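October, late, back at the hotel in Janirville

Long day, writing this fast before I forget it. Trodholm open day. Teresa Amaral signed us both in, coffee, lanyards, then straight to the kitchen demo.
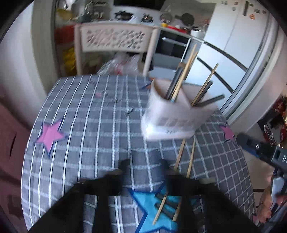
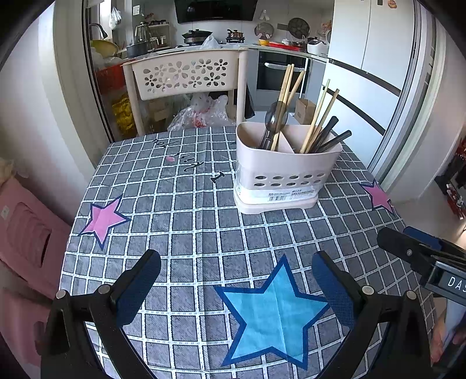 ## Demo notes

Hand-held grippers, table with the star cloth, chopsticks and skewers. Whole kitchen behind it, stove, fridge, magnets and all. Liked that. So much nicer than a bare lab bench.

Custódio Seixas did the talking. Quick, dry, no slides thank god. Says thin sticks are the worst thing you can hand a gripper, they roll and cross over each other. White paper cup in one setup, plastic cutlery caddy in the other. I asked if the caddy is easier. "Different," he said. Ok.

Got 15 minutes of questions. Teresa used most of it on finger pads, how long they last, what they cost to swap. He wouldnt give a price.

Then across the hall for Rokero, their arm. 3 of us allowed in at a time, so a wait. Lobo is the software side, saw it on a laptop, didn't follow much of it. Ask Teresa tomorow.

Visitor badge no. 77, still on my coat, must mail it back.

To do: write to Custódio re. the pads. Train reciept. Call home before ten.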